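Home | Topics | How Things Work | Water | Ask a Question | For Teachers

Why Does a Wet Cloth Dry?
July
By Zuleica Sales, Lenddale Science Pages

A wet dishcloth left in a heap on the counter can still be damp the next morning. The same cloth, hung over a rack, is often dry by then. The water has left the cloth and gone into the air. This process is called evaporation.

Water is made of very small particles called molecules. In liquid water the molecules are always moving and bumping into each other. They also pull on each other, and the pull keeps most of them together. A few at the surface move fast enough to break away. Once they do, they are a gas called water vapor, mixed in with the air. You cannot see it.

Evaporation takes place at the surface of the water. A crumpled cloth has most of its wet surface folded up inside, where air hardly moves. When the cloth is spread out, more of it touches the air, and more molecules can leave at the same time.

Moving air also matters. The air right next to a wet cloth picks up water vapor until it holds a lot of it. Some of those molecules then go back into the cloth. A draft carries the damp air off and brings in drier air. 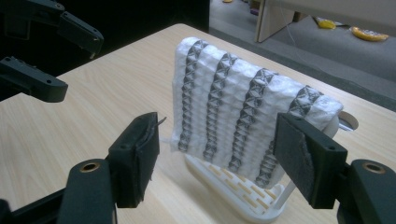

A rack helps by holding cloth up off the table. Cloth lying flat on a table can lose water only from its top side – the underside is pressed against a surface that blocks the air. Slots or gaps in the base of a rack let air in from below and let drips run out.

The kind of cloth makes a difference too. A bumpy or quilted cloth has more surface than a smooth one of the same size, but it is often thicker and can soak up more water to begin with. Thick cloth usually takes longer. The water in the middle has to travel outward through the threads before it can evaporate. Places where the cloth is folded over, such as the top edge on a rail, are often the last to dry.

Try It: Weighing the Water

You will need two matching cotton cloths, a kitchen scale that reads in grams, a rack and a plate.

Weigh one dry cloth and write the number down. Soak both cloths, then wring them until they stop dripping. Weigh each one again. Hang one on the rack. Fold the other in four and put it on the plate. Keep both in the same room, out of the sun. Weigh them every hour and record the results in a table.

In our test each dry cloth weighed 77 grams. After soaking and wringing, each weighed 285 grams, so each held 208 grams of water. The hanging cloth was back to 77 grams after 10 hours. The folded cloth was still wet in the middle. Your numbers will be different. They depend on the cloth, how hard you wring it, and the temperature and dampness of the room.

Words to Know

Evaporation – the change from liquid to gas at the surface of a liquid.
Water vapor – water in the form of a gas.
Humidity – the amount of water vapor in the air. Cloth dries slowly when humidity is high.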